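The case against the decluttering weekend

Every July my town, Tevcombe, gets a fresh crop of flyers telling us to throw our stuff away. This year's come from an outfit called Nulo, which charges $500 to stand in your spare room while you decide about your sweaters. The promise is that you'll feel lighter by dinner.

I don't buy it. I've done the big purge twice, once in 2000 and once after a move, and both times I had the same closets full again before long. I missed the waffle iron, too.

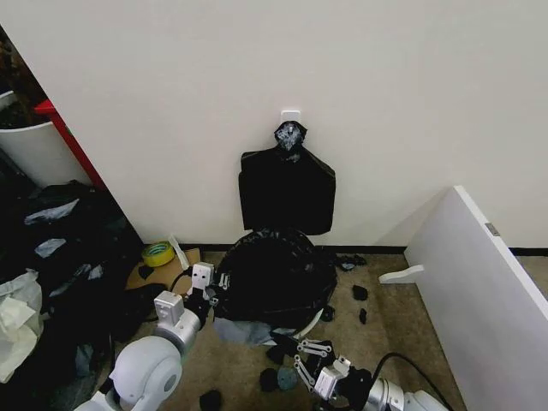
What bothers me most is the math. Nulo's leaflet says the average client lets go of 26 bags. Fine, but where do they go? The thrift store on Fullberg Street stopped taking clothes in the spring, and the woman at the counter, Yanling Kong, told me much of what people drop off can't be sold anyway. So "letting go" means a landfill, with a nicer name on it.

My neighbor Tshepo Motaung thinks I'm being a crank. He hired them, he loves his garage, and he can park in it now. Good for him. He also bought 17 matching storage bins to celebrate, and I'd like to know how those count.

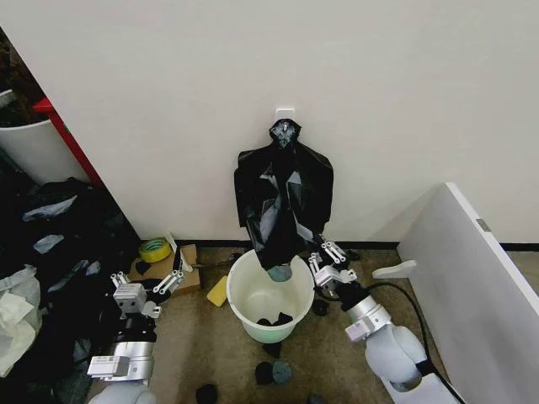 There's a duller way to own less: buy less. No one can charge you for it by the weekend, so I don't expect to see a flyer. Fix the zipper. Borrow the ladder. Wait a month before ordering the thing and see if you still remember what it was.

Maybe some people do need a stranger with a clipboard. I'd just ask them to call back in a year and tell me what's in the closet.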